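Clanby Simulation Support
Ticket 24: Gripper closes short of knob lever, Skisura kitchen task
Status: Open, awaiting site reply
Opened: January 2020
Assigned to: Genivaldo Pimentel
Site: Bezerra

Fault reported
The site reports that the simulated arm stopped during the knob-turning task with a grasp timeout. The gripper closed before reaching the lever, and the controller retried until it reached the limit of 5 attempts. The fault occurred in 2 of 30 runs. No hardware was connected.

Checks completed
The joint limits and the Niltano controller settings match the approved configuration. Restarting the simulator did not clear the fault. Replaying a failed run with the grasp check disabled produced the same early closure.

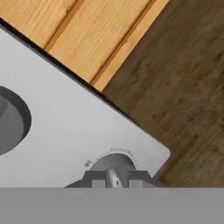 The wrist view is the only input used to correct the final approach. Support has therefore reviewed what that view offers the controller at close range. The gripper itself hides the lower part of the knob assembly, and the characters on the dial scale are too small to read, so neither should be relied upon for alignment. The lever remains in view and is the preferred reference.

Action required
The site is asked to set the approach reference to the lever, repeat all 30 runs and attach the controller logs to this ticket. Until the results have been reviewed, the task must not be transferred to a physical arm.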